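From: Bilal Nseir
To: Erholm preserving and home growing list
Subject: Re: Cherries from the Clullau tree, and the question of stems
Attachments: 1

Hello everyone,

Thank you to all who answered me in the spring when I asked about the old tree behind our house in Clullau. I am sorry that I was quiet so long. The fruit came all at the same time and I had no evening free. Now I am trying to answer Rathnayake, who wrote this last night:

> Bilal, you said you would report on the cherries and I am holding
> you to it. Did you pick with the stems on or off? My neighbour
> says always off, because it saves work later, but half of mine
> were brown around the hole by the next morning. Also, do you wash
> before the fridge or after? And can I put the berries in the same
> jar or will they go to mush? I have one bucket left on the tree
> and I would like to not ruin it.
>
> One more thing, how is the little succulent from the swap doing?
> Mine has grown long and leans like a drunk.
>
> Rathnayake

First the stems. I pick with the stem on, always, and I hold the stem and not the fruit. If you pull the cherry itself, the skin tears at the top and the juice comes out, and this is the brown colour you had. Some stems fall off anyway when you carry the bucket. Those cherries I put in a separate bowl and we eat them the same day or I pit them the same evening. Please be careful also not to break the short woody piece where the stems are joined to the branch. My uncle taught me that next year's fruit comes from there, and he was quite strict about it.

Washing: after the fridge, not before. I keep them dry in a shallow dish with a cloth under them, no more than two layers, and I wash only what I will use. Last year I washed the full bucket at once and I lost many of them to mould. Cold water, short time, then I spread them out so they do not touch too much. I turn them over once and take away the soft ones.

About the berries in the same jar. Yes, you can, but they should go in last. I cook the pitted cherries with sugar and lemon for 9 minutes from when it begins to boil, and only after that I add the raspberries, turn off the heat and stir two or three times. If they go in at the beginning they disappear and you have only the seeds. The taste is still good, but the colour becomes more dull and my daughter complains.

My quantities this time, for those who like to write them down: 564 grams of cherries after pitting, 100 grams of raspberries, the juice of one lemon, and sugar until it tastes right to you (I know this is not a quantity – I am using less every year). I do not add pectin. It stays a bit loose, more like a sauce, and we have it with yogurt. If you want it to stand on the bread, you will need something more, and perhaps the Honier method with grated apple that was discussed here in April. I have not tried it myself. I could not find that message again in the archive, so if the person who sent it is reading, please send it one more time.

For pitting I have no machine. I use a hair pin pushed into a cork. It is slow but it leaves the cherry nearly whole, and you can do it while listening to the radio. Wear an old shirt. The juice on wood I wipe immediately with a damp cloth, and if there is still a mark I rub it with a cut lemon and a little salt. This works on my cutting board, I cannot promise for varnished furniture.

Now the succulent. A plant that becomes long and leans is looking for light, so move yours nearer to the window and turn the pot a quarter each week. The long part will not become short again. You can cut the top, let it dry a few days on a saucer, and plant it. Water only when the soil is dry down to the bottom, and please, no saucer full of water under the pot, as this killed my first one.

I still have 106 labels left from the seed exchange, the plain white kind. If someone needs them for jars, write to me privately and I will put them in an envelope.

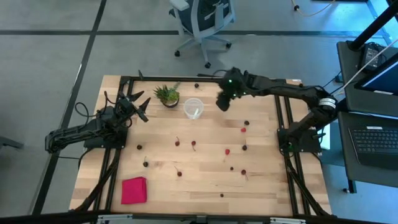
Rathnayake, for your last bucket, I would pick early in the morning before the sun is on the tree, stems on, and pit them the same evening. Let me know how it sets.

Best regards,
Bilal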